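Estgate Night Sky Survey
Progress report to the McAlister Fund
18 January 2026

Prepared by Digby Tautahi, project lead

We are past the halfway point of the grant and I'm very happy to say the survey is in good health. When we applied, we hoped that people in Estgate would be willing to step outside on clear nights, find Orion or the Southern Cross, and tell us how many stars they could make out. They were willing! By the end of December we had 3302 usable sky readings, and they now cover both the town and the farms out along the Droment road.

What we have done since the last report

The meter network is finished. All 19 light meters are up and logging, including the two on the Rillik side of the harbor that were held up by the wait for landowner permission. One meter at the old pumping station gave odd readings for most of the spring. Brodie Tapsell traced the trouble to a security light on the building next door that switched on whenever a cat went by. The owner has since turned the light to face the ground, and the numbers there dropped on the very next clear night. We were delighted, and so was the owner, who says she sleeps better.

The reading guide went through a rewrite. The first version asked people to estimate the faintest star they could see, and many wrote in to say they had no idea how to do that. The new one shows seven star charts and asks which looks most like the sky overhead. Returns from first-time observers have picked up a lot since we changed it, and the readings agree much more closely with the nearby meters.

We also held four public evenings. The December one was clouded out and we went ahead indoors — 118 people came anyway, and the talk on moths and street lamps ran well over time with questions.

Early results

It is too soon to publish, but the pattern is clear enough to share with you. The brightest skies are over the freight yard and the sports ground, as expected. The surprise is the low hill behind the school, which is darker than sites much farther out. We think the ridge blocks the glow from the main street, and we'd love to test this with two more meters.

Work with the schools
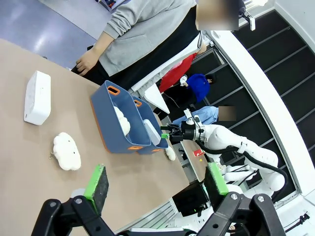 Clouds gave us our best lesson of the term. Children tend to think of cloud as the thing that spoils stargazing, and over open country it does make the night darker, but above a lit town it throws the light back down and the whole sky turns gray or orange. A soft toy gets that across faster than any chart: take a fluffy white cloud like the one on the table, hold it over a flashlight in a dim room, and the underside lights up. Classes then compared cloudy and clear nights in the meter records for their own street.

Budget and next steps

Spending is on plan. We have used a little less on travel than we expected and would like your agreement to move some 40 dollars a month from that line to data hosting, where costs have crept up.

Over the next few months we will run the autumn observing campaign, repeat the readings at the freight yard once its new lamps are in, and send a draft of the lighting map to the town council for comment. Brodie will circulate the full data tables separately. If anyone from the Fund would like to join us on the hill for a new moon evening, please come — bring a warm coat, and we'll supply the cocoa.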